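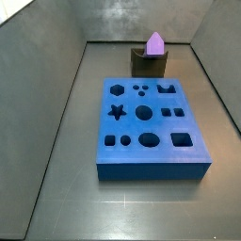 Why does the planner need a new hole map when the tray gets moved?

Hole positions are stored in the tray's own coordinates, but the approach paths are worked out against the walls and anything else standing on the floor, so a shifted tray leaves old paths pointing at the wrong spot. Re-run section 4 after any move, even a small one.

4. Setting up the tray map in Skimton

Read section 3 first if the camera has been touched. Bad camera numbers in, bad map out.

You need:
Skimton planner, March build or later
Sutter camera service running
The tray file for your tray (ask Petronella Gumede if you dont have one)
Write access to the station folder

4.1 Start the camera service

1. Open a terminal on the station computer. Not your laptop — the clocks drift and the timestamps get rejected.
2. Start Sutter. Wait for "stream ready".
3. Set exposure to manual, 2000 microseconds. Auto exposure hunts when the arm comes in and the hole edges go soft.
4. Grab one still with the arm parked out of view. Save it as the background.

Note: dark recesses in a blue tray are easy for the edge finder. Scratches on the floor are less easy. Pale scuffs sometimes come up as short edges, so the floor mask (4.2, step 3) has to be on.

4.2 Find the tray

1. Load the tray file. Outline shows up in green over the live view.
2. Drag the outline until it's near the tray. Near is fine, the fit does the rest.
3. Turn on the floor mask. Everything outside the tray outline is ignored from here.
4. Press Fit. Check the error number at bottom left. 2 pixels or under, carry on. Over that, press Fit again once. Still over, go back to step 2.
5. Look at the corners yourself. The fit uses the top surface only. On a thick tray it can grab the bottom edge of the front face and still report a good number.

Caution: if the outline has locked onto the bottom edge, the whole map is off toward the camera side. The arm will press pieces into solid foam. Stop and refit, don't try to fix it with an offset.

4.3 Check the hole labels

Every recess in the tray file has a label. Labels drive which piece goes where, so look at each one on screen before going on.

1. Switch the overlay to Labels.
2. Click the star first. It has five points and it's the easiest way to see if the map is rotated. If the star label is sitting on a round hole, the map is flipped. Use Rotate 180 and refit.
3. Click the big circle, then the small circle. These two get swapped when the scale is wrong. Wrong scale means the tray height is wrong in the file.
4. Click the two small squares that sit side by side. Same label, different index. Left is index 0, right is index 1, as seen from the camera.
5. Click the three-circle cluster. It should highlight as one group. If only one circle lights up, turn on Merge Neighbours and reload.
6. Click the large cushion-shaped hole. The default matcher wants to call this one a square. Set its class by hand and tick Lock.

Note: the oval is symmetric, so the planner picks whichever grasp angle is cheaper. Two runs may look different. Not a bug, please stop filing it.

4.4 Add the things that aren't the tray

The planner only avoids what you tell it about. Walls come from the station file. Loose objects you add here.

1. Objects > Add > Box. Draw it around any block on the floor, full height.
2. If a piece is sitting on top of the block, add it as a separate object and set its parent to the block. A house-shaped piece in a curved cradle is a good case. The roof sticks up higher than the block, and if you leave it out the planner is happy to sweep straight through it.
3. Concave tops: set the block's shape to Cradle, not Box. With Box the planner thinks the piece is sunk into solid material and refuses to pick it. Error is "start state in collision".
4. Set padding to 13 mm. Carmela Benítez ran lower on the Indemcombe station and clipped the back wall on the way out, so leave it.
5. Press Rebuild. Takes a while on the older computers.

Caution: a block behind the tray shrinks the room for back row approaches. If plans to the hexagon or the saddle-shaped hole fail but the front row is fine, check the block size before you blame the planner. People draw it too big.

4.5 Dry run

1. Speed to low. Gripper disabled in software.
2. Choose Plan All. Limit is 1000 attempts per hole, don't raise it.
3. Watch the ghost arm on screen for every hole. Look for the elbow coming close to a side wall.
4. Red holes have no path. Click one for the reason.
5. Run the real arm through the hover points only. Hand on the stop button the hole time.
6. Save the map. Use the station name and a version, nothing else. No "final", no "final new".

If the plan fails:

"No valid IK" — tray is too far toward one wall. Move it, then start again from 4.2.
"Start state in collision" — see 4.4 step 3.
"Label missing" — hole isn't locked or the tray file is old.
"Stale background" — somebody restarted Sutter. Redo 4.1 step 4.

Note: maps saved before 11/23/18 use the old axis order. Breresus stations convert them on load, others don't. Check before you copy one accross.

Next: section 5, gripper force limits.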